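# 机の上を片づけるだけのことが、なぜまだ難しいのか

家事や職場の雑用を機械に任せられる日は近い、という話はもう何年も聞いている。床の掃除はかなりの部分が片づいた。皿洗いも、皿を機械に並べるところまで人がやれば済む。残っているのは、その「並べる」にあたる作業だ。拾う、持ち替える、捨てる、戻す。人なら考えずにやることばかりが残っている。

この冬、机の片づけを機械にやらせようとしている会社を二つ訪ねた。一つは事務所向けの清掃サービスを手がけるWonlow、もう一つは食品工場の袋詰め工程を請け負うGosikである。規模も客層も違うが、困っている点はよく似ていた。

Wonlowで開発をまとめるKaan Çınarは、まず失敗の記録から見せてくれた。昨年5月に社内で行った試験では、会議後の机を片づける作業を560回試し、途中で人の手を借りずに終わったのは半分に届かなかったという。落としたものより、つかめなかったもののほうが多い。

「ボトルは得意です。立っているし、形が決まっている。紙コップになると少し怖い。強く握ればつぶれるし、中身が残っていることもある。菓子の袋は、今でも嫌ですね」

袋が嫌われる理由は単純で、毎回形が違うからだ。くしゃくしゃに丸まった袋は、どこをつかめば持ち上がるのか見た目では分かりにくい。透明な部分は背景が透けて輪郭がぼやける。つかんだあとも指の間で形が変わる。ケーブルも同じで、巻いてあるものをつかめば、たいてい途中でほどける。しかも袋は捨てるもので、ケーブルは捨ててはいけない。

Wonlowのやり方は、人が手持ちのグリッパーで作業をし、その動きを機械に学ばせるというものだ。両手に一つずつ持ち、指を開閉しながら机の上のものを動かす。同じ机でも物の置き方を変え、時間帯を変え、人を変えて繰り返す。Çınarのチームは現在6人で、記録をとる日はほとんど全員がこの作業に回る。

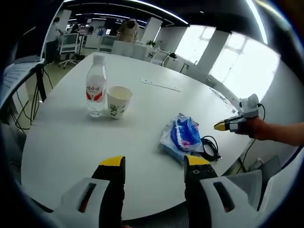 やってみると、手持ちのグリッパーは思ったより不自由だった。私も15分ほど借りて使ったが、薄い板状のものがどうしても拾えない。素手なら爪を引っかけるか、机の端まで滑らせて下から受ける。二本の指しかない道具では、後者しか手がない。それを試しているうちに、ペンを一本床に落とした。

Çınarによれば、こうした人の側の工夫こそ残しておきたいのだという。うまい人の動きだけを集めると、機械は失敗しかけたときの立て直しを知らないまま育つ。最初の数週間はきれいな動きばかりを選んで学ばせ、結果はかえって悪くなった。今は落として拾い直したところも消さずに残している。

記録をとる場所についても考えが変わった。以前は専用の小部屋で、照明も机の色も固定していた。そこでは成績がよかったが、客先の事務所に持っていくと急に落ちた。窓からの光で白い机が明るく飛び、人が後ろを通り、椅子の位置も毎日違う。今では人が働いている事務所で記録をとるのが普通になり、集めた場所は17か所になった。

Gosikの事情はもう少し厳しい。工場では一つの作業にかけられる時間が決まっていて、遅い機械はそれだけで役に立たない。袋を一つ拾って向きをそろえ、箱に入れる。人なら数秒で終わる作業に、試作機は何倍もかかる。同社が一年前に入れた装置は、導入から677時間動いたところで止められ、今は工程の端で空箱を運んでいる。

担当者は機械をあきらめたわけではないと話す。袋の供給側を変え、あらかじめ向きがそろって流れてくるようにすれば、今の装置でも間に合う可能性がある。ただ、そこまで整えるなら昔ながらの専用機でよいのではないか、という声が社内にあるのも事実だ。

この問いは家庭にもそのまま当てはまる。食器の形をそろえ、洗濯物のかごを決まった位置に置き、床にものを置かない。そういう家なら、今の技術でも任せられることは増える。しかし、その状態を毎日保つのは誰なのか。片づけの大半は、片づく状態を作るところにある。

費用の面も見ておきたい。Wonlowは試験用の機械の価格を明かさなかったが、人件費との比較ではまだ勝負にならないと認めている。夜間の無人の事務所であれば、遅くても構わない。一つの机に10分かけても朝までに終わればよい。同社が最初の顧客として想定しているのも、そうした夜間の利用である。ペットボトルと紙コップだけを回収し、それ以外には触らない。判断に迷うものは机に残し、朝に人が見る。

ずいぶん控えめな仕事に聞こえるが、清掃を発注する側の反応は悪くないという。触ってほしくないものに触られるほうが、ごみが残っているより困るからだ。書類やケーブルには手を出さないという条件は、営業の現場でむしろ歓迎されている。

家庭で同じことができるのはいつごろか、とÇınarに尋ねた。年数は答えず、自宅の台所の話をした。子どもの弁当箱のふたが三種類あり、彼自身がどれに合うのかまだ覚えられない。Wonlowは次の試験で、袋を回収の対象に加えるかどうかを決める。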